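**Subject: Clearing the block between suturing episodes, or not?**

**udik_bench**

We are collecting teleoperated suturing demonstrations on tissue blocks for a policy that is meant to do one stitch at a time: needle in, needle out, pull through, tie. We have 163 episodes so far. Most of them were done by Reynaldo Sison, the rest by me, and his are better.

Up to now we have used each block for several cuts and left the old stitches in. The operator finishes one cut and moves to the next. It saves blocks and it saves time. The worry is that the camera sees everything that went before: old knots, cut ends, blood spread over the surface. I can't tell whether that is useful variety or just a mess the model has to learn to ignore.

Does anyone have a rule for this? I would like to settle it before we record any more.

---

**hakthorpe_lab**

Fresh block for every cut. We did it your way at first and the policy learned to look for the last knot and start a fixed distance along from it. It looked fine until we gave it a block with nothing on it, and then it hovered. We threw that set away.

It is more expensive, I know. But a bad set is more expensive than blocks.

---

**trindexuser**

I don't agree with that. What you describe is a set where the old knots were always in the same place relative to the new stitch. If the operator always works left to right and always spaces evenly, of course the model picks up on it. Change the order and leave the clutter in.

Real wounds have stitches in them already. Unless you only ever want to place the first one, the system has to cope with seeing the others.

---

**hakthorpe_lab**

Stitches in the same wound, yes. I am not against those. I am against stitches from another cut, in another thread, tied in another session. They have nothing to do with the task.

---

**trindexuser**

They have nothing to do with the task and the model should find that out. It won't if you never show it any.

---

**udik_bench**

To add a bit more, as I left it out of the first post:

- One episode is one stitch, from picking up the needle to cutting the tails.
- We label each episode with the cut, the thread and the operator.
- Failed throws stay in and get marked. A dropped needle ends the episode.
- We do not wipe the block. Reynaldo tried it and said the surface looked different under the light afterwards, so he stopped.

Order is a fair point. We do nearly always go in the same direction, mostly out of habit.

---

**m_bjarnason_user**

Keep the old stitches, remove the loose bits. That is the line we drew. A tied stitch stays where it is. A loose offcut gets moved by the tool or dragged along by the new thread, and then you have an episode where something shifted for no reason the model can see. Ours also kept trying to grasp offcuts. From above, a loose end looks a lot like the tail you want it to pick up.

The other thing I would check is how much the instrument shaft hides. We lost 8 episodes in one batch to a shaft lying across the cut while the knot was being tied. The kinematics were fine but you could not see the knot go down, so we could not label whether it had held.

---

**hakthorpe_lab**

I could live with that as a compromise. I would still record some on clean blocks – say a quarter of the set – so you can test on them separately. And write down the number of old stitches at the start of each episode. If performance goes up and down with that number you have your answer.

---

**trindexuser**

Agreed on writing it down. A quarter sounds high to me, but it is not my budget.

---

**udik_bench**

Thanks, all. What we will try from here:

1. Offcuts are lifted off before recording starts.
2. Tied stitches stay in.
3. Cut order is drawn at random before the session, and so is the direction of work.
4. Some blocks are kept for single-cut episodes.
5. If the shaft covers the cut being stitched, the episode is marked for a second look.

I am less sure about thread. We have black on the upper cut and a silver-grey braid on the middle one, with a loose piece of the braid lying off to the left on clean tissue. The black is easy to pick out. The braid is closer in colour to the tissue, and I suspect a model given both in equal amounts will do well on one and badly on the other. I could weight the set towards the braid, or drop the black for now and come back to it in September.

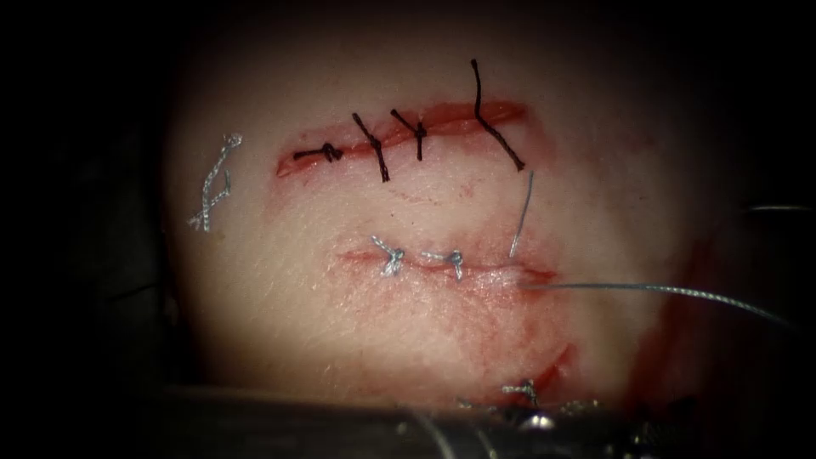
**Faith Mfinanga**

Don't drop the black. Train on both and report the scores for each thread on their own line, otherwise a good average will hide a poor braid result. I would weight towards the braid only after you have seen those scores. Also draw the thread at random along with the cut order. If black is always on the upper cut, position and colour are tied together, and you will not be able to separate them later.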